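Kulleo Craft Rooms: Fall Safety Walk-Through, With Comments

Date of walk-through: Sat 15 November
Walked by: Maysoun Haddadin
Rooms covered: front hall, print room, bindery, long room, kitchen, stairs, back yard
Next walk-through: February

How to read the marks: OK means leave it alone. FIX means it needs work before the next open evening. WATCH means it passes today and I want a second look in February. My comments follow each item, and they're longer than last time. I had a great morning doing this and I really do think the building is in better shape than it has ever been!

1. Doors and ways out

1.1 Front door opens fully from inside without a key. OK
Smooth as butter. The new closer shuts it gently and you can still push it open with one hand while carrying a portfolio.

1.2 Back door opens fully from inside without a key. FIX
The bar works, but the door drags on the sill for the last bit of its swing. I got it open with my hip. A smaller person, or anyone on crutches, would struggle. Plane the bottom edge and repaint it.

1.3 Exit signs lit. OK
All of them, even the one over the kitchen that used to flicker.

1.4 Hallway clear to full width. WATCH
Clear when I walked it. The paper delivery from Bianchini comes through here and the boxes tend to stay overnight. Please, please take them straight to the print room, even if you're on your way home.

1.5 Assembly point sign visible from the yard. OK
The ivy has been cut back and you can read it from the gate. Thank you to whoever did that.

2. Fire equipment

2.1 Extinguishers hung at the right height, pin and seal in place. OK
I checked tag, pin, seal and needle on every one. The print room extinguisher had an apron hanging over it. Apron now on the apron hook, where it looks very happy.

2.2 Fire blanket in kitchen. OK
Pull tabs hanging down and easy to grab.

2.3 Smoke alarms tested with the button. FIX
One dead battery, top of the stairs. I've changed it, but it gave no low battery chirp at all, so I'd like the whole unit replaced. Left as FIX until the new one is up.

2.4 Oily rags in the lidded metal can. OK
This one made my day. In February we found rags in a cardboard box under the press. Now every single rag is in the can, lid down, and the can was emptied this week. Keep it going!

3. Floors and stairs

3.1 No loose tiles or lifted flooring. WATCH
There's a soft spot in the vinyl by the print room sink. It doesn't move underfoot yet. I've drawn a pencil line around the edge so we can tell if it's growing.

3.2 Stair treads firm, nosings tight. OK
Went up and down 3 times, heavy footed. Nothing squeaked that wasn't squeaking before.

3.3 Handrail solid. FIX
The lower bracket turns in the wall. New anchor needed, probably a longer one. Ten minutes with a drill, and I'm happy to hold the ladder.

3.4 Entrance mat lies flat and dries between sessions. OK
The heavy Brestex mat was worth the argument. It hasn't curled at the corners and it catches an amazing amount of grit.

4. Lighting

4.1 All ceiling lights working. OK

4.2 Stairwell light switches at top and bottom. OK
Both work, from either end, in any combination. (I tried them all. It's surprisingly satisfying.)

4.3 Enough light at the cutting station. FIX
I held a steel rule under the lamp at four in the afternoon and had to tilt it to read the small marks. The bulb is dim and the shade is dusty. Clean the shade first, then try a brighter bulb within the limit printed on the fitting.

4.4 Yard light comes on with movement. WATCH
It does, eventually. I had to wave.

5. Tables and work surfaces

5.1 Tables stand level and don't rock. OK
Lean on each corner in turn with your forearm. The folding ones need their braces locked before you lean, and I've written LOCK ME on masking tape next to each brace.

5.2 Table edges free of splinters and chips. WATCH
The bindery bench has a rough patch on the side near the window. A light sanding will do it.

5.3 Mats lie flat, cover the area being worked on and don't overhang. OK
A good mat changes the whole feel of a table. Tools make less noise, small parts stop rolling, and you can see at once what you've dropped. Run your palm over the whole surface and feel for bumps, then push sideways from one end. If the mat slides, wipe the underside and the tabletop and try again. Wrinkled ones can be rolled the opposite way overnight.

5.4 Surfaces wiped down with nothing sticky left behind. OK
We've switched to Kevance for this and I'm a fan. Spray the cloth, then wipe the table. Glue spots still need a plastic scraper first.
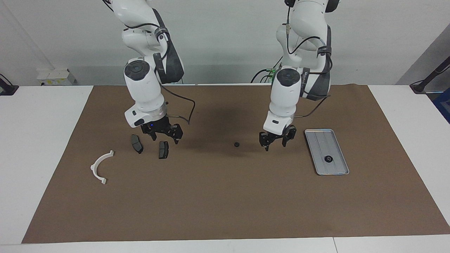

6. Cutters and sharp tools

6.1 Guillotine guard in place and latch working. OK
The latch clicks properly and the arm stays down. Anyone who hasn't had the guillotine talk should ask for it. I give it with great joy and it takes one cup of tea.

6.2 Knives stored closed or in the block. FIX
Found 2 open craft knives in the pencil jar. They look just like pencils from above. The jar now says PENCILS ONLY on both sides.

6.3 Blade disposal tin present and less than half full. OK

6.4 Awls and bone folders back on the board. OK
The outlines painted on the board are such a help. You can see a gap from the doorway.

6.5 Cutting gloves available in more than one size. WATCH
Plenty of large. The small ones are getting thin in the fingertips, so let's order before the holiday card sessions begin.

7. Power and cords

7.1 No damaged plugs or cords. FIX
The iron in the bindery has a nick in its cord near the handle. I've tagged it and put it on the top shelf of the office. Do not bring it back down because it's "only a little nick." The spare iron is lovely and heats up faster anyway.

7.2 Power strips not chained together. OK
Huge improvement. Last winter there was a strip plugged into a strip behind the bookcase.

7.3 Cords kept off walkways. OK
The overdoor hooks work well. Where a cord has to cross the floor for one evening, use the rubber cover from the hall closet and take it up again at the end.

7.4 Breaker panel reachable and labeled. OK
I rewrote the labels in capitals. If you find one that's wrong, cross it out and tell me the same day.

8. Inks, glues and solvents

8.1 Every container labeled. FIX
There's a jam jar of something amber on the second shelf. I didn't sniff it. If it's yours, label it this week, otherwise it goes to the hazardous waste drop-off with the old varnish.

8.2 Safety sheets in the yellow binder. WATCH
Everything we use regularly is in there, except the sheet for the new relief ink. I've asked the shop for a copy.

8.3 Extractor fan pulls air. OK
Hold a strip of tissue to the grille. It should stick, and it does!

8.4 Eyewash bottles in date. OK
Replace next fall.

9. First aid

9.1 Kit complete against the list in the lid. FIX
Out of medium bandages again, and the tweezers have wandered off. I've topped up the bandages from my own bag for now.

9.2 Kit location signed in each room. OK

9.3 Accident book up to date. OK
One entry since February, a paper cut that got a very thorough write-up. I love it. Please keep writing up the small ones.

10. Kitchen

10.1 Kettle base dry, cord short. OK

10.2 Fridge temperature in range. OK

10.3 Hot water not scalding at the tap. WATCH
It's hot. My hand could bear it for a slow count of 3. I'd like the thermostat turned down one notch and tested again after a full day.

11. Yard and bins

11.1 Path free of leaves and moss. FIX
Leaves everywhere, and slippery by the drain. Bring a rake on your next visit and we'll have it done before the coffee is ready.

11.2 Salt bin filled. OK
Full to the brim, scoop inside, lid closes.

11.3 Gate latch works with gloves on. OK
I tested this with my thickest mittens.

Jobs to claim

Write your name beside one on the sheet by the sink:
Back door, plane and paint
Stair alarm, new unit
Handrail bracket
Cutting station lamp
Iron cord, repair or recycle
Mystery jar
Tweezers
Leaves

I'll be in the bindery most mornings if you want to see exactly what I mean by any of these. The pencil line around the soft spot in the vinyl is staying, so please mop gently over it.

Maysoun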